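Hiltham Kitchen Notebooks: README

Plain-text transcriptions of the handwritten recipe notebooks kept by Johanna Oberholzer, who cooked in Hiltham for most of her life and wrote down nearly everything she made. There are 48 notebooks. The earliest dated page is from 1959, and it's a plum cake, and it's wonderful.

I started typing these up because I wanted the plum cake. Then I read the page after it (dumplings, with a furious note about a neighbor's dumplings) and kept going. If you like old home cooking, spelling that changes from week to week, or the way one person's handwriting records a whole pantry, I hope you'll enjoy poking around in here as much as I have!

What's in the box

recipes.csv has one row per recipe. Columns are notebook, page, title, body, yield, source_note and margin_note.
ingredients.csv has one row per ingredient line, linked back by recipe_id, with the quantity exactly as written and a second column with my best reading in grams or milliliters.
glossary.txt covers dialect words, brand nicknames and abbreviations.
corrections.log lists every change made after a transcription was first checked.

Everything is UTF-8 with Unix line endings. Commas inside recipe text are quoted in the usual way, and line breaks inside the body column are kept, so please use a real CSV reader and don't split on commas by hand. (I did. It took an evening to untangle.)

How the text was made

Every page was typed by one person and read back against the notebook by another. We worked with the notebooks flat on a tabletop and turned pages by hand, since many of them have clippings glued over older text. Where a clipping lifts, both layers are transcribed, and the lower one gets the flag under=1.
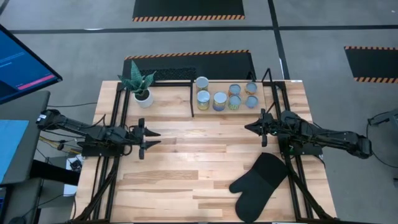

Pale butcher-block planks, with darker streaks and knots running along them.

Spelling is kept as found. She wrote "vanila" for years and then switched, quite suddenly, to the standard form, and I love that you can see it happen if you sort by notebook number. Crossed-out words are kept in double square brackets when they can be read. Words we couldn't read are marked (?) with our best guess in front of it, or just (?) when we had no guess worth printing.

Measures

Please read this part before you bake anything.

A "cup" in the early notebooks is a teacup and not a US measuring cup. She says so herself on the inside cover of notebook 2: "cup = the blue tea cup, not too full." Going by the recipes where she also gives weights, flour by the teacup comes out well short of a modern cup. The gram column already takes this into account for the early books. In the later ones she had switched to scales, and the numbers are a joy to work with.

"Bowl" is harder. It turns up as a measure for berries, for torn bread and for snow (used to chill cream — yes, really), and it clearly wasn't the same bowl every time. Bowl quantities are left blank in the gram column. If you want to estimate them, go by the finished yield, which she nearly always wrote down. 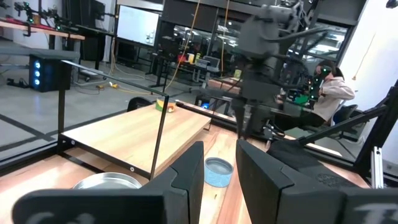 Oven temperatures are mostly words: "soft," "good," "sharp," and once "sharp as for Taheri's loaf." Taheri was the bakery down the hill, and the loaf comes up so often that it has its own entry in the glossary. I haven't turned any of these into degrees. A soft oven in July and a soft oven in midwinter may not have meant the same thing in that kitchen, and I'd much prefer you try it and tell me what happened.

Known problems

Page numbers restart partway through several notebooks. The page column follows the physical order of the leaves, and the number she wrote is in page_written when there is one.

Some recipes appear more than once with small changes. These are NOT duplicates, so please don't remove them! The run of walnut cookies is the best thing in the whole set: the sugar creeps down, the butter creeps up, and then a margin note says "enough now."

A handful of recipes were copied from the Etemer almanac, and source_note says so wherever she said so. There are surely others she copied without writing down where they came from.

Names of neighbors and guests in the margin notes have been cut to initials. Her opinions of their cooking are untouched.

The glossary is thin on preserving terms. If you grew up with someone who put up pickles in the Nurkura valley, please write in. "Quiet brine" appears all over the fall recipes and I still can't say for sure what it is. My guess is a brine that has stopped bubbling.

Versions

Version 2 is the current one. It adds the ingredients file, fixes a bad sort that mixed up the jam pages, and restores the accents that went missing from the titles. It was posted Tue 10 September. Recipe ids carry over from the first version, so links you made earlier will still work.

Using it

Cook from it, print it, chart it, teach with it. The only thing I ask is that her name stays with the recipes. A line like "from the notebooks of Johanna Oberholzer, Hiltham" is plenty.

Corrections are very welcome, especially from anyone who reads old handwriting for fun. Send the recipe_id, the word as we have it and the word as you read it. Reports from the kitchen are welcome too — somebody wrote to say the onion tart needs a deeper pan than she lets on, and that note is now in the log with the others.

Start with the plum cake. It's recipe_id 1.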